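# About us

Hello! I'm the one who answers the emails, packs the parcels and makes the tea, so if you've ever bought anything from Yüksel then you've already met me, sort of. Yüksel is a small shop for kitchen and table things, the sort you pick up every day without thinking much about it. Cups, bowls, boards, trays, little wooden boxes with a drawer in them. We're in Valtville, up the hill from the station, with a green door that sticks in January.

I started out with a market pitch in Rurnau and a folding table that was never quite level. I'd sold curtains for years before that and was thoroughly sick of curtains (sorry, curtains). What I liked was going home and putting my own kitchen in order, so I began buying up small wooden things from a workshop out at Brumness and selling them on with a few cups and bowls I'd found elsewhere. The first winter was dreadful. The second was better, and by the spring after that I'd run out of room at home and taken the shop.

We now have 419 things in the catalogue, which sounds like a lot until you try to find a lid that fits. There are two rooms. The front one is the shop and the back one is where everything gets unpacked, wiped, looked over and set out next to other things to see if they get along. I'm a great believer in that last bit! A cup can look lovely by itself on a shelf and then completely wrong beside your chopping board, and I'd much prefer to find that out before you do.

The boxes are what people write to us about most. They're pale wood with one drawer, and they live very happily on a worktop between the bowls and the cups. I keep teabags in mine at home, and there's one by the till full of elastic bands and stamps. Customers have told me about seed packets, hearing aid batteries, birthday candles and a single much-loved harmonica.
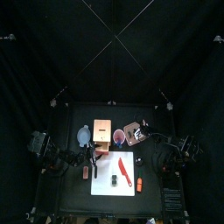
Can I buy just one piece, or do I have to take a set?

One piece is fine, and most people start that way. We don't sell anything only as a set, so if you break a cup you can come back for one cup.

The pink cup with the white rim and the pale blue bowl came in because I wanted some colour next to all that wood. I'd had a very beige year. They go well with a brown board, I think, and a plain white tray calms the whole lot down if you're nervous about pink. My own kitchen has far too much pink in it now and I'm not sorry.

Boards get their own paragraph as I have opinions about them. Wash them by hand, dry them standing up, and give them a bit of oil when they start to look thirsty. Please don't put them in the dishwasher. I know you're going to, and I did it myself once with a board I'd had for 13 years, and it split right down the middle. If yours has a few marks on it then good, it's being used.

Drawers can be a bit stiff when the weather turns damp. Rub a candle stub along the runners, push it in and out a few times, and it should loosen up. If it still won't budge, bring it in or post it back and we'll sort it out on the bench. We don't charge for that.

We open at 10 in the morning and shut when it gets quiet, usually by teatime. There's a step at the door, so give the window a knock if you've got a pushchair or a wheelchair and I'll bring the ramp out. Dogs are welcome - there's a water bowl by the counter, and it's the one bowl in the place that isn't for sale.

Orders placed before noon go out the same afternoon, wrapped in paper with plenty of scrunched-up paper round the cups. Do keep the paper, it's good for lining drawers. And if you're after something you can't find in the catalogue, write and ask, as there's nearly always a shelf in the back that I haven't got round to listing yet.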